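Anasside macht einen Sommer-Sale, und ich hab schon den Warenkorb voll

18. Juni 2020

Ihr Lieben, ich wollte heute eigentlich über Strohhüte schreiben, aber dann kam heute früh der Newsletter von Anasside rein und jetzt müssen die Hüte eben warten!
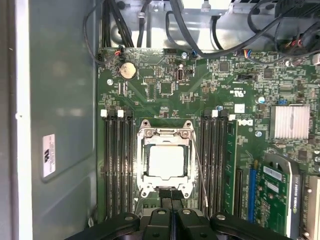
Der Onlineshop hat nämlich seine neue Leinenkollektion freigeschaltet, und zwar zusammen mit Shemweta, dem kleinen Label, von dem ich letztes Jahr schon das Wickelkleid hatte (ja, das rostrote, nach dem ihr mich dauernd fragt). 16 Teile sind es geworden, vor allem Kleider und weite Hosen, dazu vier Taschen aus geflochtenem Bast. Die Farben gehen von Sand über Salbei bis zu einem ziemlich knalligen Tomatenrot, in das ich mich sofort verguckt habe.

Und weil gleichzeitig Platz im Lager gebraucht wird, gibt es bis Ende Juni 20 Prozent auf alles aus dem Frühjahr. Da sind auch die Sandalen von Drukance dabei, die mit dem breiten Riemen und dem kleinen Blockabsatz. Ich trage sie seit Wochen fast jeden Tag, auch auf Kopfsteinpflaster, und hatte noch keine einzige Blase. Sie fallen allerdings klein aus, also nehmt sie lieber eine halbe Nummer größer!

Was mir weniger gefällt: Die Leinenhosen gibt es erst mal nur bis Größe 44, und die Kleider haben wieder keine Taschen. Wer entwirft denn bitte ein bodenlanges Sommerkleid ohne Taschen? Ich hab dem Kundenservice deswegen geschrieben und bin gespannt, ob was zurückkommt.

Wer lieber anprobiert statt bestellt, kann im Laden in Sesuvden vorbeischauen. Dort hängt die ganze Kollektion schon, nur das Tomatenrot kommt erst nächste Woche. Denkt an eure Maske, und die Umkleiden sind gerade nur einzeln offen, da kann es ein bisschen dauern.

Bei mir sind jetzt das lange Kleid in Salbei und eine der Basttaschen im Warenkorb, und beim Tomatenrot überlege ich noch (Hose oder Bluse?). Schreibt mir gern in die Kommentare, was ihr nehmen würdet. Die Strohhüte hole ich dann am Wochenende nach.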